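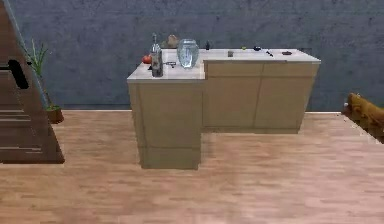
Atier Kitchen Automation: Staff Questions

Is the robot taking my job?
It is taking the part of your job you complained about at the October meeting. Putting things back on counters goes to Rustad, our tidying software. Dealing with guests who want to know where the good knives went stays with you.

Why is it still practicing in simulation?
A simulated vase costs nothing. Rustad gets 800 runs in the virtual kitchen before it goes near a real one, and Toon Segers signs off on every layout.

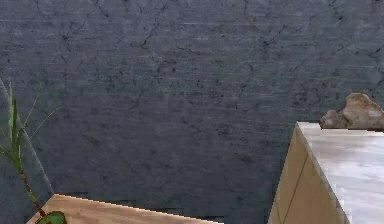 Simulated kitchen: plant, back wall and marble countertop.

Who decides where things belong?
You do. Lorcan McGrath collects placement rules from each shift. He has 33 so far, and four of them are about the same sponge.

Will my hours change?
Evening close moves from 10:30 to 10:00. Pay stays at the old finish time until the trial ends. Yes, that's in writing. Ask Crisóforo Salinas, who has been asked before.

Can I opt out of the training?
No, but it is 80 minutes long and there is lunch.

What if it puts something in the wrong place?
Log it under "Misplaced." Please don't log your coworkers there.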